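Clurnomdale Residents' Help Pages
Community and Village Halls > Hire and Equipment

Replacing crockery in a hall kitchen: melamine, china or disposable?

Posted by Sosmont Hall Bookings

Our hall is hired out for children's parties, lunch clubs and the occasional wedding tea. The kitchen holds a stock of white china bought many years ago, and a good deal of it is now chipped. We have been asked to bring forward a proposal for replacing it before the new hire terms take effect in April.

The hall seats up to 100. The kitchen has a domestic dishwasher and two deep sinks, and storage is limited to one run of wall cupboards. Hirers are expected to wash up and return all items to the shelves, although this is not always done to a good standard.

We should be grateful for advice from other halls on the following points. Is plastic tableware acceptable to adult hirers, or is it regarded as suitable only for children? Should a separate breakage deposit be kept if china is no longer supplied? We would also welcome views on whether colours are helpful or whether everything should match.

Kozłowski
Member, Clurnomdale

Our hall changed from china to plastic tableware and has kept the arrangement under review. The following may be of assistance.

Adult hirers have raised few objections where the matter was made clear at the time of booking. Wedding parties generally prefer china and bring it in from a hire firm at their own cost. We therefore recommend that the booking form state plainly what is supplied, and that a hirer be invited to view the kitchen before signing.

Colour has been useful to us. Plates with a coloured rim are easily told apart from those belonging to outside caterers, and fewer have gone missing. A pale centre is preferable to a fully coloured plate, as food looks better on it and any staining can be seen and dealt with.

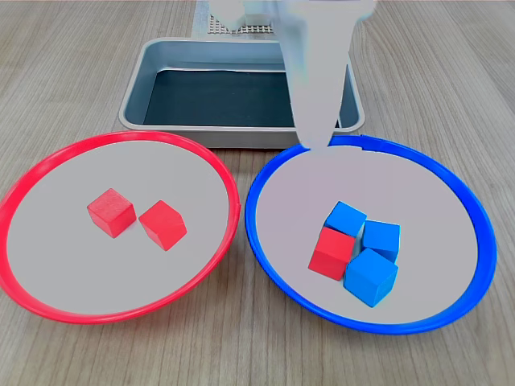
Round plastic plates, one with a red rim, and a metal tray.

With regard to washing, please check the marking on the underside of any sample before placing an order. Some plastic tableware is not intended for a dishwasher, and very little of it should be put in a microwave oven. A notice to this effect should be fixed beside the microwave. Scouring pads should be removed from the kitchen altogether, as they dull the surface and the scratches then hold stains.

We kept our deposit but renamed it a kitchen deposit. It now covers cleaning and missing items as well as breakages.

Trillari
Member

Keep the china. Plastic is fine for parties but it does not keep a cup of tea hot and the older members will complain. Sort out the chipped pieces, throw those away and buy replacements in plain white, which any catering supplier can match closely enough.

Sosmont Hall Bookings

Thank you to both members. We are minded to keep the sound china cups and saucers and to replace the plates only. Samples will be requested before an order is placed. If any hall has wording for a kitchen deposit clause that it is willing to share, we should be pleased to receive it.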